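Nudora Two-Finger Gripper Kit with Wrist Camera

For small arms on a benchtop. Designed and assembled by Estoron.

In stock. Ships in 9 days.

Overview

The Nudora kit puts a pair of slim, tapered fingers and a tiny camera on the end of the arm you already own. Bolt it on, plug in one cable, and you get grip control and a close-up view of the work in the same window. We've been using these on our own benches since October and we're still finding new things to pick up with them!

The camera sits at the wrist and looks along the fingers, so the tips are always in view. If you've ever tried to line up a grasp from a camera on a tripod across the room, with the arm's own elbow blocking half of what you need, you'll feel the difference in the first few minutes. You see the rim of a cup, the edge of a box, the loose end of a cable, and you steer to it.

The fingers

Matte black, narrow at the tip, with angled sides and cutouts low on the body to keep the weight down. They're narrow enough to slip one inside a cup or jar and leave the other outside, and that is our favorite way to handle thin-walled things (squeezing a paper cup across the middle gets old fast). The surface does pick up scuffs and dust with daily use. Wipe the tips with a damp cloth when the grip starts to feel slick. Ours look pretty well loved by now and still close evenly.

Worn fingers come off with two screws each. Spare pairs are sold separately, and the drawing files are included with the kit if you'd like to print your own shape. Please do, and send us what you make. Mayuree Phetsri on our support desk keeps a folder of customer fingers and some of them are wonderful.

What's in the kit

Gripper body with motor and driver board
One pair of tapered fingers, fitted
Wrist camera with bracket, focused at our shop
Combined power and data cable
Adapter plate for Preltska arms
Screws, hex key, printed setup guide

Specifications

Rated payload: 300 g
Full open to full close: 200 ms at top speed
Grip force: 25 N maximum, adjustable in software
Finger mounting: two screws per finger
Control: position or force mode

Setup notes

Run the homing routine before you load anything. The gripper closes all the way once and opens again, so keep your own fingers out of there.

Start with force turned well down. Full force will crush soft cups, and it's much nicer to work up from a light touch than to mop up afterward. For objects lying on their side, come in low and slow and open wide before the last bit of travel.

A plain, even-colored work surface helps a lot with the camera view, and so does soft light from the side. White objects under a bright lamp can wash out, so drop the exposure a notch in the settings panel.

Does it fit my arm?

Preltska arms, yes, straight out of the box. For other arms, send the bolt pattern of your tool flange to Thilini Seneviratne in our workshop and she'll tell you which plate to order. Sakalauskas controllers need the separate signal adapter, listed under Accessories.
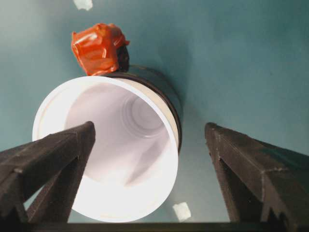

Wrist camera view: one fingertip just inside the mouth of a white cup, the other out to the right.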